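Mornola Hand-Held Gripper, ribbed pads

Cavcombe Equipment > Hand tools > Two-finger grippers

Code: 316
Status: in stock, ships from Uvby
Also sold as: pads only (code 297)

The Mornola is a two-finger gripper you hold and work yourself. It carries its own camera, so what you record is the view from just behind the fingers. We stock it for groups who want to try a finger and pad design on real household items before they put it on an arm.

We rate every gripper on this site with the same set of tests. Rigid objects are covered on the Muli page, where the two tools are compared on cups, boxes and cutlery. This page deals with soft goods, as that is what most buyers of the Mornola ask about.

Soft goods test

Kyrylo Pavliuk ran the test on a made bed. The target was a thick cable knit with pillows behind it and a printed bedspread underneath. A knit like this is harder to handle than it looks. The braids stand up from the surface and the pads can ride over them, and if you close too low you pick up the bedspread as well.
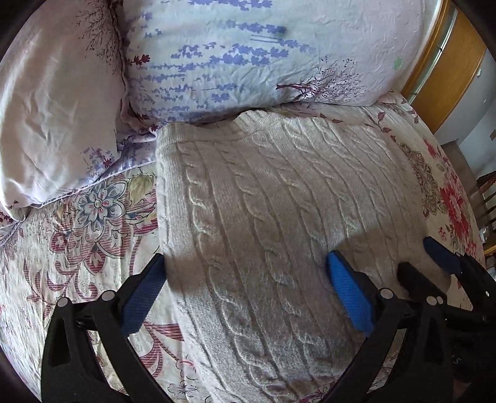
Blue ribbed pads on either side of the cable knit.

What we found:

Approach. Come in with the fingers wide and the tool low. Tipping it forward puts the pad ends on the fabric before the pad faces, and the grip is poorer for it.

Pad contact. The fine ribs held well on cable knit and on towelling. On smooth cotton pillowcases they were no better than the flat pads. If your work is mostly sheets and shirts, order the flat pads and save the money.

Closing. There is no motor. Grip force is whatever your hand gives it, and it varies between people. Daryna Hrynyshyn and Masaru Hamada both repeated the test and their lift results were close, but Masaru squeezed harder and left marks in the knit.

View. The wide lens keeps both fingers and the target in sight through the whole grasp.

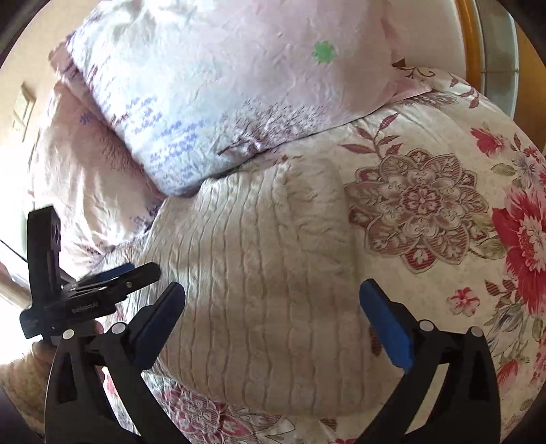

Patterned fabric is worth including in your own trials. Large florals give a camera plenty of edges that have nothing to do with the object, and a plain cream item on top of one is a fair test of whatever software you plan to run afterward. Our plain grey blanket gave cleaner results and told us less.

We did 26 lifts with the ribbed pads. Eight slipped, most of them from a grip taken too close to the rounded end of the knit. Moving the grip toward the middle fixed it.

Compared with the Muli

The Muli has shorter fingers and a stiffer feel. It is the better choice for small hard items. The Mornola opens wider and is easier on the wrist over a long session — Daryna used it for most of a Sunday without swapping hands. Neither tool is much good for a single thin sheet lying flat.

Care

Wipe the pads with a damp cloth. Lint collects in the ribs after knitwear and should be brushed out before you change to another fabric. Check the finger screws before each session and snug them by hand. Do not use solvent on the pads; it dulls the colour and hardens the rubber.

Ordering

Pads are sold in pairs. Replacement fingers are made to order, so allow extra time in August. For questions about fit or to borrow a demonstration unit, write to Yaryna Hordiienko at the Uvby counter. Test notes on this page were checked by Vira Kostiuk.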